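Pill Bottles on the Table: Our Project So Far
Jhonatan Ñahui, with Ghazal Zamani

I picked this topic because of my grandmother's kitchen counter in Tristcombe, where the pill bottles wander off behind the toaster and come back a week later. Our question was simple – does a set place for every bottle make sorting them less annoying?

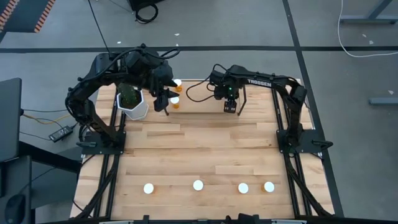
We started with no holder at all, and I was sure that would be a disaster. It was kind of okay! Four bottles in a row along the front of a wooden table are easy to look over, but two more standing near the back already feel like a separate group. Ghazal said they looked like the kids who got picked last (she's not wrong). And all those white caps look the same from above, so a label on the side doesn't help you much.

After that we tried giving the bottles a home. I wanted something you could carry to the sink in one hand.

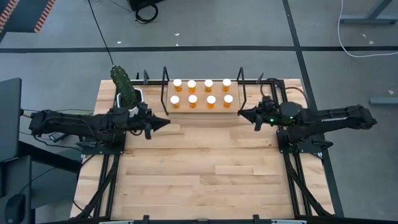 Our teacher, Yolanda Kincaid, asked why we weren't labeling the caps, and we had no good answer. We bought a sheet of 200 round stickers in December and I still haven't opened it. 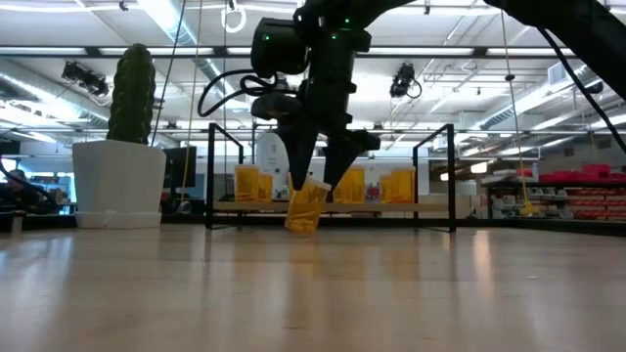
Ghazal likes a holder with a rail, I like one without, and we argued over it for most of a lunch break. Next we'll put the stickers on and ask my grandmother to pick.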